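Keeping Your Movie Shelf (and Everything Around It) in Good Shape

If you love an actress enough to own her whole run on disc, sooner or later you have a shelf problem. I sure do! My living room holds 109 discs, a stack of theater programs going back to high school, two signed photos and a scrapbook so fat it no longer closes. Over the years I've picked up a bunch of habits that keep the collection looking great and easy to get at, and I get so many emails about it that I'm putting them all on one page.

Start with the discs. Hold them by the edges and the center hole, always. For fingerprints, use a soft dry cloth and wipe in straight lines from the middle out to the rim, never in circles. If something sticky has gotten on there, a little lukewarm water with one drop of dish soap does the job, then rinse and pat dry with the same kind of cloth. Skip paper towels, they scratch more than you'd think.

Box sets are a special case. Those stacked trays that came with a lot of the older TV seasons have little plastic teeth in the hub, and the teeth snap. Press down on the hub with one finger while you lift the disc with the other hand – don't bend the disc up from the side. If the teeth are already gone, move the discs to paper-lined sleeves and tuck the sleeves back in the box so the artwork stays with them.

Order on the shelf is a matter of taste. I went by title for years, then switched to release year, and I'm never going back! You get to watch a career happen from left to right, from the tiny early parts to the big award years. My friend Nattawut Boonchu sorts his by director and can find anything in his house in 15 seconds, so there's something to that too.
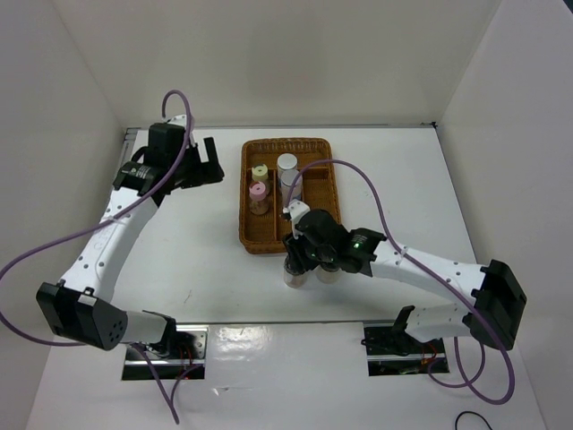
Movie night is where small stuff goes missing: remotes, reading glasses, the lens cloth, eye drops, the little screwdriver for the battery door. Get all of it into one place you can carry from the shelf to the couch and back. I like a low basket for this, and one with dividers is so much better than a plain one. A brown woven tray with rounded corners and a raised braided rim works beautifully, with small capped bottles on one side of the lengthwise divider and bigger round containers on the other. Then on Tuesday, when everybody comes over, you set it down once and you're done.

Programs and ticket stubs need a little more care than discs. Keep them flat, out of direct sun, and away from the kitchen wall if your shelf backs onto one (mine did, and a whole season of playbills went wavy). Acid-free sleeves cost a bit more and they're worth it. Put a sheet of stiff card behind anything thin. Rusty staples can be eased out with a butter knife, slowly, from the back.

Signed photos: no sunlight at all. Marker ink fades faster than the photo does. I hang mine in the hallway, where the only light is a 60-watt bulb that's hardly ever on.

Dust the shelf itself from the top down, with a barely damp cloth for the wood and a clean dry paintbrush for the tops of the cases. A one-inch brush is perfect, and it gets into the gaps around box sets like nothing else.

Last thing – make a list! A plain notebook is fine. Title, year, which shelf, and who borrowed it. I started mine in February after buying the same miniseries twice, and I've already gotten three loaned discs back.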